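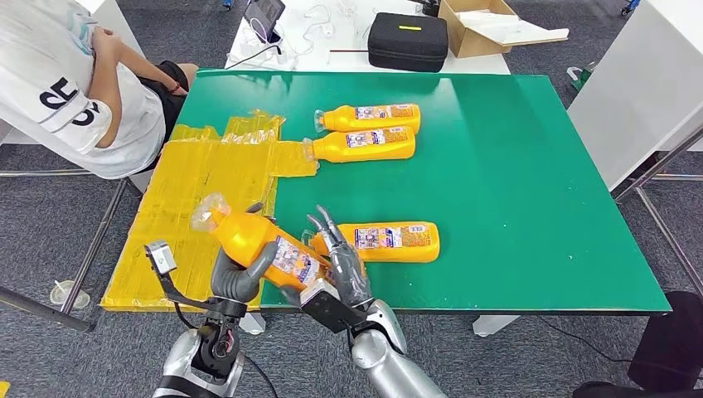
Student robot team claims 80 percent on bottle handling, but the test was its own

2021-01-17

The robotics class at Fladitz Technical College says its robots can now pick up a plastic bottle and hand it on correctly 80 percent of the time. It is a good number for a student project. It would be a better one if somebody outside the class had been keeping score.

The figure comes from a report the students handed in to end a project that began in the fall and ran through December. They gave their system the name Tedari. The goal was modest on paper: take ordinary plastic bottles lying on a table, some bare and some in clear wrap, pick them up without crushing or dropping them, and set them down where they belong. Fosine, a packaging firm that paid for parts and lab time, has already put the 80 percent on its website in large type.

The smaller type is harder to find. The report says the class recorded 1000 practice grabs, with students guiding the robots through each one, and used them to train the software. It then tested the software on the same table, under the same lights, with the same kinds of bottles. A bottle the system had never met was tried only on the last afternoon, and the results from that afternoon are described as "encouraging" with no number attached.

"I would have liked a number there too," said Jong-dae Ahn, who teaches the class. "We ran out of lab time, and the students didn't want to publish a score from a handful of tries. I think that was the right call, but I understand why people ask."

People should ask. The report counts a try as a success if the bottle leaves the table and is still in the robot's grasp five seconds later. Setting it down in the right place, the part a warehouse would care about, is scored separately, and that table is in an appendix. The students also threw out tries in which "operator error" played a part. The appendix doesn't say how many were thrown out, or who decided.

None of this amounts to cheating. The rules were written down before testing started, which is more than can be said for plenty of grown-up demonstrations, and the class has offered to share its recordings with any school that wants them. But the words on the sponsor's page are "reliable handling of packaged goods," and dropping one bottle in every 5 isn't reliable in any store, stockroom or kitchen we know of. 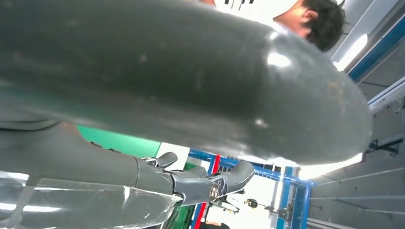

Can the robots do the job without a student nearby?

Only for short stretches. The report says a student has to be ready to stop the arm at all times, and the table has to be set up by hand before each new round. The class has not tried leaving the system to run by itself for a full hour.

The wrapped bottles appear to be where the real work went. Clear film is a headache for robot vision. It throws back glare, it bends the shape of whatever is under it, and it shifts when a finger touches it. Early on, according to the report, the software kept reaching for folds in the plastic and closing on nothing. The students' fix was to have it aim for the body of the bottle and ignore the neck and cap. It is a sensible fix - and it works as long as the body is within reach and the wrap is bunched at the other end. Turn the bottle around and, by the students' own account, the score drops.

The class also spent more time than planned on the hands. Jointed fingers took longer to control than a simple gripper with two fingers, and the report never really says whether they were worth the trouble. One paragraph calls them "more flexible." The next says the simple gripper was faster. A reader is left to guess which one the 80 percent belongs to, and when we asked, Ahn said the figure combines both. 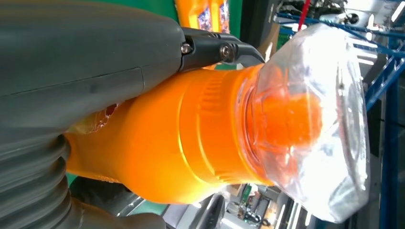 An orange bottle held sideways in the gripper, with clear plastic wrap over its neck and cap.

That mix matters for what comes next. The college has entered Tedari in the Kulkarni Challenge, a regional student contest in the spring, where teams get a box of objects they haven't seen and a judge with a stopwatch. There are no practice rounds on the contest table and no discarded tries. Each team picks one type of hand and sticks with it. A combined score from a familiar lab tells the judges, and the students, very little about how that day will go.

Ahn said the team hasn't picked a hand yet. He also said he isn't worried about looking bad. "If we go there and get 40 percent, that's a fine result for a class. They will learn more from that than they did from me." It was the most convincing thing anyone told us about the project, and it isn't on the sponsor's page.

Fosine, asked whether it would update its wording, said it was "proud to support hands-on learning" and did not answer the question. The college said the full report, appendix included, is available at its front office on request. We had to ask twice.

The team will go back to the lab when the new term begins. First on its list, Ahn said, is a set of bottles bought by someone who isn't in the class, and a second person to write down the scores.

Comments (6)

bottlecap_lou
So it drops one out of five and gets a press release. My nephew drops fewer than that and he's four.

marisol k.
I was in this class two years ago, before the new equipment. The wrap problem is no joke, we gave up on it completely and just peeled everything first. Getting any score at all on wrapped bottles is a big step. But yes, they should have split the numbers by hand. We were told to do that too and didn't.

Dent
Why is a packaging company paying for this and then writing the headline? Print the appendix.

gradstudent_in_exile
Counting it as a success after holding for 5 seconds is pretty normal for grasping tests. Throwing out operator error tries without listing them is not normal. That's the part I'd go after if I was judging.

 Dent (in reply)
 Fair. I'd still like to see the set-down table.

R. Whitlow
Kind of a harsh article about a bunch of students, isn't it? They wrote down their rules and they're offering the recordings to anybody. Save it for the sponsor. Does anyone know if the Kulkarni thing is open to the public this year? The website still has the old schedule up.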